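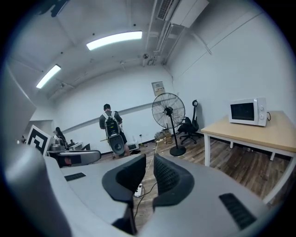
Rechercher sur le site OK

Skolham, le 23 juin 2023 – La société Kedar, qui prépare et reconditionne des ustensiles de cuisine pour les hôtels, annonce l'ouverture d'un atelier de démonstration dans ses locaux de Skolham. Les employés de la préparation y enseignent leurs gestes au futur système de tri Fulero, développé avec le bureau d'études Ambrose.

Jusqu'à présent, chaque équipe range à la main 1 745 articles par jour. À partir d'octobre, Fulero prendra en charge les pièces lourdes et les mouvements près du sol, qui sont la première cause de fatigue selon les salariés.

Partages : 8 Commentaires : 2

Pour Kedar, l'apprentissage commence par les personnes du métier. Huit préparateurs ont reçu une formation et consacrent deux heures de leur journée à l'atelier, au même salaire. Ils travaillent avec une pince dans chaque main – par exemple pour tenir un bac en plastique beige par ses deux petits côtés, au-dessus d'un objet rond et noir posé au sol. Plus de 1 000 gestes sont déjà enregistrés.

Aucun poste ne sera supprimé. Les préparateurs concernés passeront au contrôle de la qualité et à la surveillance du système, avec des horaires qui restent les mêmes.

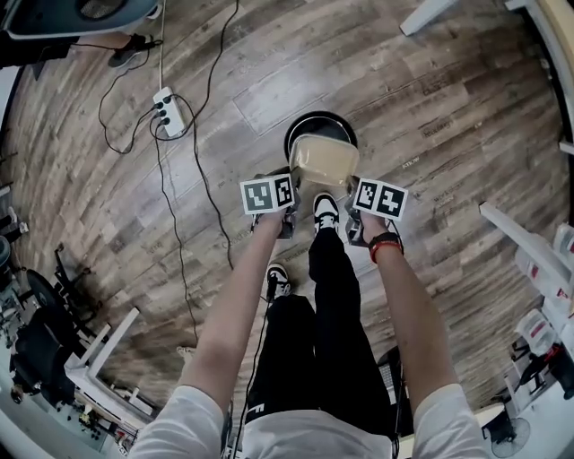 L'atelier de Skolham restera ouvert après la mise en service, afin que les équipes puissent corriger les gestes du système quand un nouvel article entre au catalogue. Un bac ne se prend pas comme une assiette, et les préparateurs ont demandé de garder la main sur ces réglages. Les cubes à motifs noirs et blancs fixés sur les pinces seront conservés pour ces séances.

Contact presse : service communication de Kedar, Skolham.

Ce site utilise des cookies. Accepter Refuser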